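4. Place the Grondska label printer within 50 inches of a wall outlet. Do not run the cord under a rug.
5. Check that the power switch is off, then plug in the adapter.
6. Hold the switch for 8 seconds. The light turns green when the printer is ready.
7. Load the roll with the labels facing up – the printer will not feed them the other way.

**Caution:** Unplug the printer before you open the rear cover.

**Note:** If you use a power strip, leave space between plugs and keep loose cable away from the paper slot.
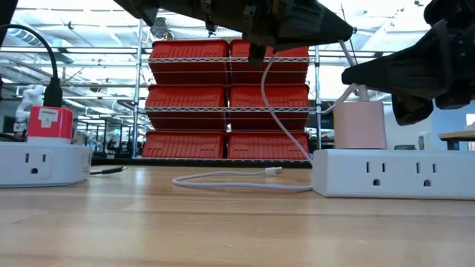 *Power strips and charging cable on a tabletop*

8. Close the lid and print a test label.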